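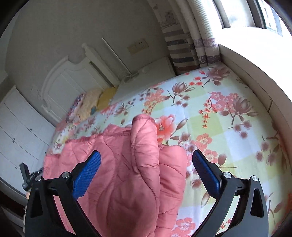

A bed takes longer to make when the top layer has been dropped on it in a heap, according to Sugeng Yusof, and most of the extra time goes into finding which end is the top. "I hear the same thing at every session," Yusof said. "People pull at one corner, the other corner slides off, and they walk around the bed again."

Wultell will offer a free home bed-making class in Flarkotum beginning in May. The class, called Nalura, covers sheets, pillows and quilted comforters and is meant for people who look after their own bedrooms or help a family member with theirs. It was first tried last winter in 59 homes, and the course outline was changed after those visits.

The earlier version spent most of its time on fitted sheets. Households asked for more help with comforters, especially the slippery, puffy kind that will not stay square on the mattress. The new version gives half of each session to them.

Spreading the comforter

Participants start with the comforter in a pile at the middle of the bed. They find the edge seam, follow it to a corner, and lay that corner at the foot before touching the rest. The remaining corners are then opened out one at a time.

Wavy quilting can make a comforter look crooked when it is straight. The class teaches people to check the seam along the edge and pay no attention to the stitching. If the fabric bunches, it should be gathered in both hands, lifted clear of the sheet and set down again. Dragging it pulls the sheet along with it.

The drop on each side should be compared from the foot of the bed. A comforter that hangs in thick folds on one side usually needs to come across by only a few inches. 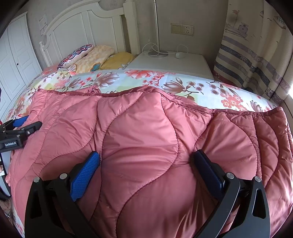

Folding the top edge

The second half of the session deals with the head of the bed. The top sheet is turned back over the comforter in a single band, wide enough to show the print and keep the comforter away from the face. A floral sheet over a plain pink comforter gives a clear line to work to, and beginners find it easier to see whether the band is even.

Pillows go on last. They do not have to match. Wultell asks participants to bring the pillows they use at home, in whatever covers are on them, and to shake each one before it is put back against the headboard.

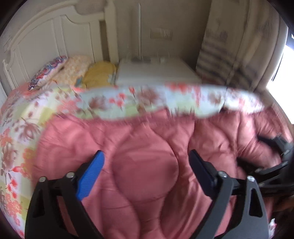

Sessions and cost

Each session runs from 10 a.m. to noon and is limited to 4 people so that everyone has time at a bed. The first 100 places are free. After those are filled, the charge will be $89 per household, including a follow-up home visit.

Esteves will provide clean sheets for the sessions and wash them afterward. Participants may bring their own comforter if it fits a full or queen mattress. Items that are dry-clean only should be left at home.

Places can be reserved at the Wultell front desk in Flarkotum. Callers should mention Nalura and say what size bed they have. People who have trouble bending or lifting may ask for a session with a raised bed, and a helper can attend with them without using a second place.

About Wultell

Wultell runs household skills classes in Flarkotum, including laundry sorting, closet storage and basic mending. Nalura is its first class on bedding.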